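Anum Cheema
@anumcheemawrites
12 Nov 2021

1/ Production notes on the second Tallumix novel, Longate, for anyone who follows the process side. Preorders are open in ebook and paperback. The rest of this thread is about how the files were made and what changed from book one.

2/ Final count is nearly 50 chapters, all short. The draft ran longer. I cut one subplot in July after Amna Farooqui's structural edit, which located the sag in the second quarter, where the crew is stuck in dock at Bivari and the customs dispute repeats itself.

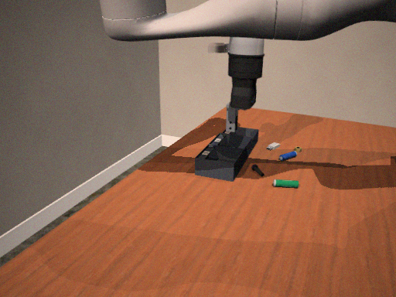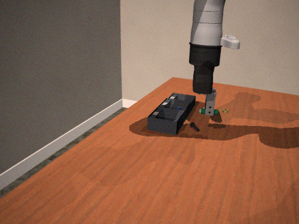

Rendered scenes, robot arm and wooden table.

3/ The customs dispute is still in the book. It now takes two chapters and is told from the inspector's side only. This removed a viewpoint character and let me drop the flashback that explained him.

4/ Point of view is close third, past tense, same as book one. The exception is the ship's log, in present tense, which opens each of the 5 parts. The log entries are dated by ship's calendar. A conversion table is in the back matter if you want it. The plot can be followed without it.

5/ On continuity: Irfan Jatoi kept the series bible this time. It is a spreadsheet with one row per named person, vessel or station and one column per chapter. It has 3,898 filled cells. It caught a dead navigator giving orders in chapter 31.

6/ It also caught the Minhas changing its number of decks between books. The first book is correct. If you own the advance copy of Longate, the deck reference in chapter 12 is wrong and has been fixed in the release file.

7/ Formatting. Paperback is set slightly larger than book one, following complaints about the type size. Page count went up and so did the print cost. The paperback price is higher as a result. The ebook price is unchanged.

8/ Ebook: the scene-break ornament is now plain text. In book one it was a graphic, and it disappeared on some older readers in night mode. Several of you wrote in about scenes running together. An updated file for book one is uploaded as well. You may have to turn on automatic updates to receive it.

9/ Audio will follow. Razia Soomro is narrating again and has the pronunciation list. For the record, Tallumix has the stress on the first syllable. Bivari has it on the second. I pronounced both of them wrong on the last podcast I did.

10/ Reading order. Longate starts eleven days after the end of book one and does not recap. There is a one-page summary on my site, spoilers included, for people who read the first one at release and have forgotten who holds the station.

11/ Advance reviewers: please post on or after release day. Retailers reject reviews on preorders in most cases, and a rejected review sometimes can't be resubmitted. If yours was rejected already, reply to the reviewer email and Amna Mirani will log it.

12/ Newsletter subscribers get the deleted dock chapters as a separate file. They are lightly edited and not canon. The inspector has a different name in them.

13/ Book three is outlined. No title and no date yet. I'll take questions on formatting or the calendar table under this post. Plot questions should wait until people have had time to read it.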